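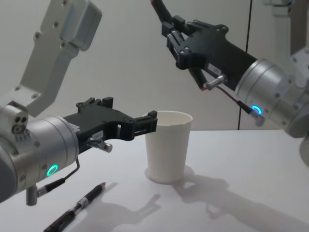 Week 6 handout: Listening to reissues

February
By the course instructor

Okay, so this week we get to my favorite subject, the reissue – and I mean the whole package, liner notes and sleeve and running order included. Please read this before the seminar, and bring headphones that cover your ears if you own a pair.

Our case is Triệu, the singer whose only album came out on a tiny label called Talerov. The label pressed 500 copies and sold 300 of them, mostly at shows. The rest sat in boxes until the label folded. Then Plasside, a reissue company, got hold of the tapes and put the record out again with four extra songs and a long essay. That's the version most of you will know, and it's the one on the course playlist. (I do have a first pressing! It's scratched to pieces and I'll bring it anyway.)

What changed between the two versions

The original runs 31 minutes and opens with the slow one, "Harbor Street." I love that choice. You get almost a full minute of organ before she sings a word. The Plasside edition moves it to track five and opens with the fast single, and I've gone back and forth on whether I can forgive them. Listen to both orders all the way through and write down where your attention drifts.

The sound is different too. On the first pressing the drums are way back, like they're in the next room, and her voice is right up against your ear. The remaster brings the drums forward and cleans off a lot of hiss. Some of you will like that better, and that's fine, but tell me what you lost. I lose the little breath before the last chorus of "Carry Me Over," and I miss it every time.

Reading the liner notes

The essay is 62 pages, so yes, start early. Pages 1 to 20 are the important ones. As you read, mark every sentence that tells you something about the music and every sentence that tells you something about the mystery. When I did this with a highlighter, the mystery won by a mile. We hear a lot about the years she didn't record and hardly anything about how she phrases a line, or who wrote the horn parts, or why two songs are in a key that's clearly too low for her.

I'm not saying the life story doesn't belong there. I came to this record through the story, same as everybody. But a reissue has something to sell, and Plasside's deluxe box came out in a numbered run of 1,350, so keep the price tag in mind when the writing gets misty.

For the seminar

Write one page, double spaced, on a single song from the album. Any song except "Harbor Street," because I'll talk about that one until they turn off the lights. Use both versions. Give me times when you point to something – "at 1:14 the bass drops out" beats "the bass is interesting."

If you'd like a second source, there's a radio interview in the Drivitz archive, which you can reach through the library page. The first ten minutes are mostly the host talking. Skip to where she explains how she learned to sing over a loud band in a small bar, and then play "Carry Me Over" again.

Pages are due at noon the day before we meet. Paper or email, either one is okay with me.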